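Unska Releases Planning Software for Household Put-Away Tasks

Version 8 adds placement planning for cabinets, shelves and other enclosed storage 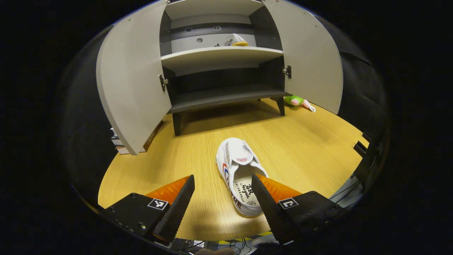
HESTPORT, 31st July – Unska, a developer of control and planning software for robotic manipulation, today announced the general release of Unska Planner 8. The new version extends the company's planning tools to put-away tasks, in which an object must be picked up from an open surface and set down inside furniture such as a cabinet, cupboard or shelf unit.

Earlier versions of the software treated the pick and the placement as separate problems. A grasp was chosen first, and a path to the target was calculated afterward. In enclosed spaces this often led to a grasp that held the object well but left no room for the fingers once they were inside the compartment. Planner 8 considers both ends of the motion together and rejects a grasp at the outset if the gripper cannot open again at the destination.

"A shoe is a good test of this kind of software," said Stepan Prokopenko, head of planning at Unska. "It has an opening at one end, a soft upper and a firm sole, and it has to go onto the shelf facing a sensible way. The planner has to know where the fingers will be when the shoe is released, and it has to know that before it touches anything."

The release includes a revised perception module that estimates the position of doors, shelves and hinges and passes them to the planner as areas to be avoided. Objects already on a shelf are handled in the same way, so that a second item can be placed beside the first without disturbing it. Users may set the minimum clearance for each compartment, and the setting is saved with the task.

Planner 8 was developed with Oltside, which supplied demonstration recordings made with hand-held grippers. The recordings cover 206 task variations involving footwear, soft toys, books and kitchen items. Unska's engineers used them to tune the way the software approaches an object and the angle at which it enters a compartment.

"Our people record these tasks at a tabletop, at the pace a person would normally work," said Precious Saludo, program manager at Oltside. "Small details of wrist angle are difficult to write down as rules. They are much easier to learn from someone doing the job."

Also new in this version is a replay tool that displays a recorded demonstration next to the planned motion, with differences in finger position marked along a shared timeline. The tool accepts recordings with or without marker tracking on the fingers – a request made by several customers during the preview period.

Planner 8 is available to all customers with a current license. Customers using version 7 may transfer their saved tasks with the conversion utility included in the installer. Technical support for version 6 will end 95 days after the date of this release.

An online briefing for integrators will be led by Nazar Bondarchuk of the Unska perception team. Attendance is limited to 20 organizations, and registration is handled through the Unska customer portal.

About Unska

Unska develops planning, perception and tooling software for robotic manipulation in homes, laboratories and light industry. The company has its headquarters in Hestport.

Media contact
Ivan Zakharchenko
Communications Office, Unska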